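Relatório de progresso ao fundo Kaltex
Projeto Flivinura: automação na cozinha da cantina Ouazzani, unidade de Fustville
Período: até fim de fevereiro

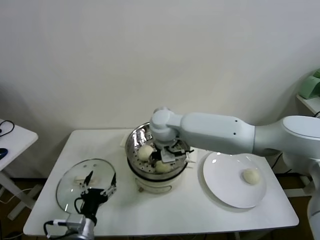 No relatório anterior nós prometemos explicar melhor o que muda para as pessoas da cozinha. Neste período o trabalho ficou concentrado numa só tarefa: passar os pãezinhos cozidos a vapor do cesto para o prato, com dois braços. Escolhemos esta tarefa a pedido da equipa, que se queixava do calor do vapor nas mãos e da repetição.

Trabalho realizado
Fizemos 2.002 tentativas de transferência, das quais 1.054 com o cesto cheio e as outras com poucos pães. Em 937 tentativas foi necessária a intervenção de uma pessoa, quase sempre porque o pão ficou colado ao fundo perfurado ou foi apertado demais. O pão é mole e a força da pinça continua a ser a nossa dificuldade principal.

Efeitos para o pessoal
Nenhum posto foi suprimido, conforme o acordo com o fundo. As cozinheiras que antes serviam os pães passam agora mais tempo na preparação da massa. Duas delas aprenderam a parar e a reiniciar o sistema. A formação durou quase 30 horas por pessoa, mais do que estava previsto no orçamento.

Devemos referir também o que não correu bem. O ritmo dos braços é mais lento do que o das mãos, e na hora do almoço a equipa prefere ainda servir manualmente. Algumas colegas disseram que vigiar a máquina cansa de outra maneira. Por isso alterámos os turnos, com trocas mais frequentes.

Próximo período
Vamos testar outras pontas para as pinças e repetir o inquérito ao pessoal. Pedimos autorização para transferir para a formação uma parte da verba de equipamento que não foi gasta. O quadro das despesas segue em anexo.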